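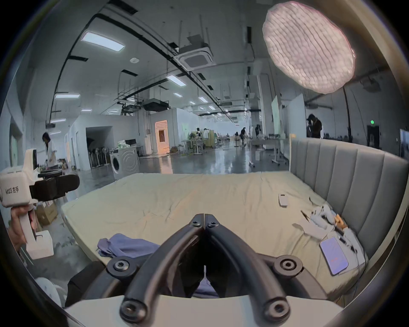
Home & Interiors Research | Domestic Practice | Open Papers

Phong Ngô, Clementina Fonseca and Anca Dinu
2021-11-03

4. Placement of small items during clearing of the bed surface

4.1 Coding scheme

The unit of analysis in this section is the placement. A placement is recorded whenever an item on the bed comes to rest and the hand leaves it, whether or not the item stays there for the remainder of the session. Items that were never lifted but were moved by the sheet or by another item are recorded separately as displacements and are treated in 4.3. Across 35 sessions the coders recorded 1,114 placements. Textile and non-textile items were coded on the same sheet, as the two kinds interfere with one another and could not sensibly be separated.

The bed surface was divided into 4 zones: headboard strip, centre, open side and foot. The headboard strip is one hand's width deep. It was added after the pilot at Cukbridge, where Peixoto's first version of the scheme had only a centre and a margin, and remote controls lying against the upholstery were being entered as margin items together with garments hanging over the foot. The two situations have little in common. A garment at the foot is visible from most of the room and is usually dealt with first, while a small object against the headboard is easily missed by a person standing at the open side.

Items were assigned to classes by handling. A phone, a remote control and a charging cable belong to one class (hard, flat, picked up whole). T-shirts and cloths form a second. Paper, wrappers and packaging are treated as waste unless the participant set them aside for keeping, in which case the entry is amended by hand. Naveed Mughal coded all waste entries, and Fonseca repeated a portion of them without sight of his sheet. Disagreements concerned packaging almost entirely.

4.2 The rim and the gap
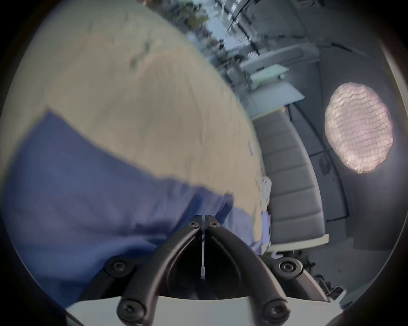 Any mattress that does not fill its surround leaves a gap, and the gap collects things. In the scheme the rim is a line and not a zone: an item is coded "rim" in addition to its zone when any part of it overhangs the edge or touches the piping. Light items reach the rim more often than heavy ones, usually when a larger textile is drawn across the bed. Where a blue cloth lies over a beige surface the cloth takes most of the attention, and a small white crumpled item at the edge beside the gap, a tag or perhaps a piece of tissue, is the sort of thing the first coder passes over. Such items were entered as "waste or label, unresolved". We did not go back and reclassify them from later in the session, which would have given a cleaner table but a less consistent one.

Sewn-in labels were a further difficulty. A label on a fitted sheet projects past the rim and can look like a loose scrap. Participants reached for labels as well as coders misreading them — in several sessions the hand closes on the label, pulls once and lets go. These were coded as contacts and excluded from the placement total.

4.3 Folding on an occupied surface

Participants were asked to fold the garments on the bed and were told nothing about the other items. Two approaches were seen. In the first, the hard items are gathered before folding begins, generally into a single group in the headboard strip. In the second, folding starts at once in whatever area is free, and the hard items are moved only when a sleeve or hem reaches them. The second approach produced more displacements, most of them short. It did not produce more items lost over the edge, against our expectation.

A T-shirt laid near one side of the bed needs less cleared area than its spread width suggests. The garment is lifted at one point, allowed to hang and brought down again on itself, so that the area in use at any moment is smaller than the flat shape (Figure 4). The remote control in such an arrangement can be left where it is until the last fold.
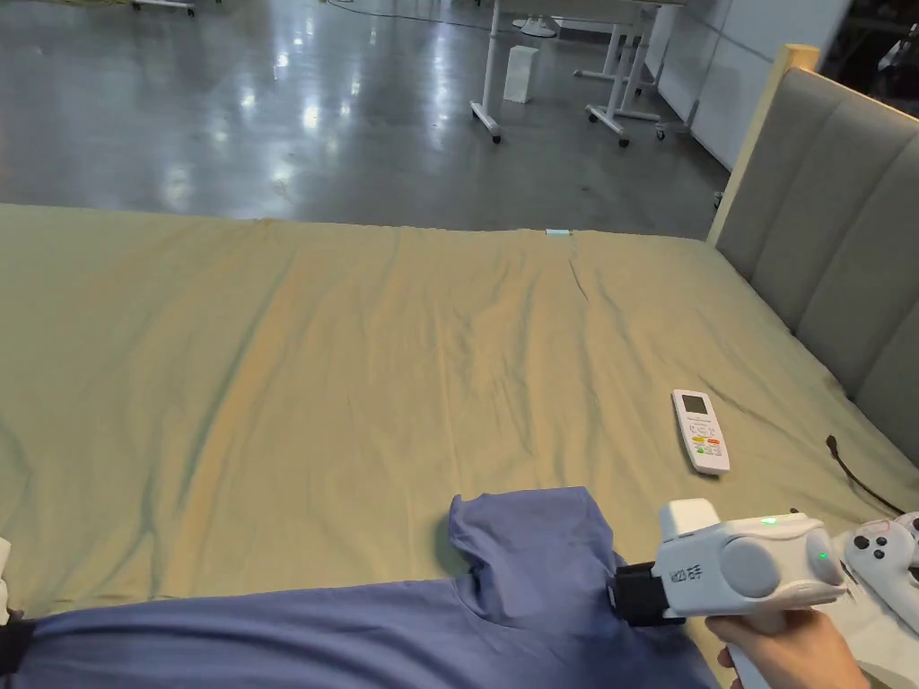

Figure 4. Blue T-shirt partly folded on a sage-green sheet, one part raised to a peak; air-conditioner remote control to the right, on the same side as the headboard.

The condition of the sheet matters more than we had allowed for. On a sheet with shallow creases, a flat hard item stays put when fabric is drawn past it. On a sheet that has been bunched, the same item tends to travel with the ridge. We had planned to smooth the sheet to a fixed standard before each session using the Rebelo procedure, but this proved slow and was dropped in favour of a short verbal note on crease direction. The notes are included in the supplementary tables under the heading "Jereo notes", which is the name of the recording sheet.

Cables were left out of the displacement count. A cable fixed at one end moves within a limited arc, and its position at the close of a session says little about how it was handled. Dinu's reading of the same sessions treats the cable as an obstacle to folding; that material will be reported separately.

Contact: Grorby Open Papers, editorial desk | © 2021 the authors | Back to top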